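户外移动机器人场地测试出新规程，四家单位下月起试行

一份针对户外轮式移动机器人的场地测试规程近日定稿，11月起在四家单位试行。规程由Zunden牵头起草，Gresent、Prantl和Cellstead参与，适用对象为在园区、广场、停车场等硬质地面上低速行驶的配送、巡检和清扫类机器人，不涉及公共道路。

规程正文共14章，另有附录两份。起草组称，过去各家在户外测试时都有自己的一套做法，有的写得很细，有的只有一页纸，设备送到对方场地联调，往往要先花半天时间对口径。新规程要解决的主要是这个问题：什么样的场地可以测，测之前要查什么，谁有权叫停，数据留多久，出了情况怎么报。

在场地一章，规程要求测试区域为连续的硬质铺装，面积不小于3,000平方米，四周边界清楚。边界可以利用现有的路缘石、围挡或建筑外墙，没有现成边界的一侧须摆放锥桶或拉设警示带。测试前由安全员沿边界步行一圈，检查结果写入当日记录。场地内如有检查井、排水沟、伸缩缝，应在平面图上标出。

接缝问题在征求意见时讨论得比较多。混凝土板之间的接缝宽度和高差各处不同，对小直径轮子的机器人影响明显，轻则里程计读数跳动，重则卡轮。初稿曾打算统一规定接缝高差的上限，后来改为由测试单位实测后登记，并在报告中注明机器人通过接缝时的行驶方向。Gresent方面在意见中提出，斜向通过与垂直通过的结果差别很大，只写“已通过接缝”没有参考价值。这条意见被采纳，写进了附录一的记录表。

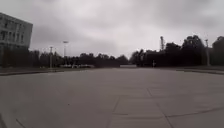 天气条件同样列入必填项。规程把光照分为晴天直射、多云、阴天和夜间照明四档，要求每一轮测试开始和结束时各登记一次，中途天气变化较大的须另起一轮。阴天光线均匀，地面没有明显影子，视觉定位的表现与晴天往往不一样，两种条件下的成绩不得合并计算平均值。降雨、地面有积水或结冰时，除专项测试外一律暂停。风速由现场仪表读取，不接受引用天气预报的数值。

规程对空旷场地单独作了说明。部分单位习惯在开阔地做首轮测试，认为障碍物少、风险低。起草组认为这种安排可以保留，但开阔地缺少近处的参照物，激光雷达和视觉系统能用的特征点都偏少，定位误差可能在较长距离后才显现。因此规程要求，在开阔场地测试时必须同时记录卫星定位数据或布设地面标志点，用于事后比对。远处的树木、灯杆和建筑可以作为参照，但须在平面图上注明方位和大致距离，树木还要注明季节，以便落叶后复测时说明差异。

速度方面，首次进场的设备前两轮测试不得超过每小时3公里，之后逐级提高，最高不超过每小时10公里。每提高一级，都要先做一次空载急停，测出制动距离并填表。制动距离超过登记值的，退回上一级重新测试，当天不再提速。载重测试放在空载测试全部完成之后，装载物须固定，重心高度要有记录。

急停权限的规定比各家原有做法严格。每台设备配一名安全员，安全员手持独立的无线急停装置，不得兼任操作员，也不得同时看管两台设备。无线急停与机器人控制信号不得共用同一信道。机身上的急停按钮应当从前后两个方向都能够到，按下后只能由人工在机旁复位，不允许远程恢复。信号中断超过一秒，设备应自行停车。测试开始前，上述功能逐项试验一遍，有一项不合格，当天不得开测。

同一场地内原则上只运行一台设备。确需多台同时运行的，须划分区域，区域之间留出不少于5米的隔离带，并由一名现场负责人统一指挥。现场负责人不操作任何设备，通话使用固定频道，口令按附录二执行。附录二只有一页，列出了“准备”“起步”“慢行”“停”等口令，要求“停”字连喊两遍，听到的人不论是谁、不论对哪台设备喊的，一律先停再问。

对无关人员进入场地的处理，规程写得比较直接：只要有人越过边界，所有设备立即停车，等人员离开并由安全员确认后再恢复。测试单位不得以“对方离设备还很远”为由继续运行。周边停有车辆的，测试路线与车辆之间应保持至少10米距离；现场条件达不到的，调整路线或者把车移走。涉及行人避让的测试，参与人员须事先接受说明并签字，不得请路人临时配合。

数据留存是各单位分歧较大的一项。Prantl希望原始传感器数据长期保存，方便后续回放，Cellstead则担心存储成本和拍到周边行人带来的隐私问题。最后的写法是：运行日志、急停记录和场地平面图保存22个月；图像和点云数据由测试单位自行确定期限，但涉及碰撞、失控或非计划急停的片段，应与运行日志同期保存。含有可辨认人脸或车牌的图像，对外提供前须做遮挡处理。场地边缘应设置告示，说明正在进行机器人测试，并写明联系电话。

按照规程，下列情况须在24小时内书面报告：设备驶出边界，与人或物发生接触，急停失效，电池冒烟或温度异常。报告先写事实，原因分析可在10个工作日内补交。起草组特别要求保留“未造成后果”的情况。设备冲出边界一米后自行停下，也要报。此前有单位把这类情况只记在操作员个人的笔记里，换人之后就查不到了。

规程没有规定统一的合格线，也不发放证书。测试报告需要写明设备型号、软件版本、场地编号和环境条件，缺少其中任何一项的，其他单位可以不予认可。软件版本变更后，涉及定位、避障和制动的项目必须重测，只修改界面或语言文字的除外。更换轮胎、调整传感器安装位置，同样视为需要重测的变更。

参与试行的四家单位约定，测试报告相互认可，设备跨场地联调时不再重复做基础项目，但到达新场地后的急停检查和低速适应测试不能省略。Zunden提供的起草说明显示，征求意见阶段收到的意见近百条，主要集中在接缝登记、安全员人数和数据保存期限上。其中关于允许一名安全员看管两台小型清扫设备的建议未被采纳，起草组答复说，试行期间先按一人一机执行，试行结束后再看记录。

人员培训也有相应要求。安全员上岗前须完成一次室内讲解和一次现场跟班，跟班期间不单独持有急停装置。连续工作不超过两小时，中间休息由替补安全员接手，交接时设备处于停车状态，双方在记录表上签名并写明时间。操作员如果连续三个月没有参加户外测试，重新进场前要再跟班一次。

试行期为六个月，期间各单位每月汇总一次记录，由Zunden统一整理。冬季低温条件下的电池管理、雪后地面的测试方法暂未写入正文，起草组打算在试行期间收集数据后再作补充。坡道和草地测试也不在本次规程范围之内，需要进行此类测试的单位仍按各自原有办法执行，并在报告中单独列出。

规程文本和两份附录可向四家单位索取，记录表提供可编辑版本。试行期间的修改意见由各单位的测试部门接收，提交时请注明条款编号和所用设备的类型。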